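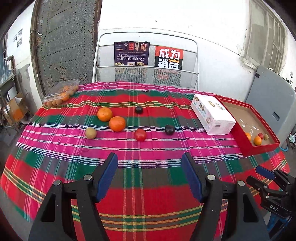
Loose fruit and a red cardboard tray on a striped cloth, with the fingers of a hand-held gripper in front.

Search articles Search Clear

Home Automation / Manipulation

July issue
By Trí Đào

Clearing a table of fruit takes an adult less than a minute. For a machine it remains a mixed result, and the reasons have little to do with strength or speed.

Ernley, a small lab that tests household manipulation, ran 177 tray-loading trials this spring on a two-arm system from Takagi. Each trial used soft and firm fruit of several sizes. The machine completed 78 percent without help. In most of the remainder it dropped a piece or closed on two pieces at once.

Size is a minor problem. A parallel jaw that opens wide enough for an orange will also close on a kiwi. Force is harder. A ripe tomato and an unripe one can look the same to a camera and tolerate different loads, so the controller has to pick a limit before contact and correct it afterward. Padded jaws widen the margin.

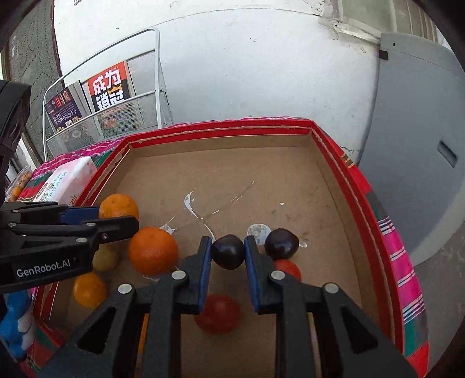
Crowding is the third difficulty. The first piece into a tray can go nearly anywhere. By the seventh, the fingers need clearance on both sides of the fruit, and a tray wall or a neighboring plum may take it away. Ernley's drop rate doubled over the last two placements.

Training data helps. Fomance, which licenses control software, started with around 4000 demonstrations and reports its largest gains from those made in cluttered trays. Demonstrations on clear surfaces added little after the first few hundred.

Cycle time is still poor. Takagi's arms averaged 64 seconds for a task a packer at Dutirside, a produce wholesaler, does in nine. Dutirside has put off a purchase and will look at the next controller release.

Filed under: Robotics, Kitchen, Handling and Packing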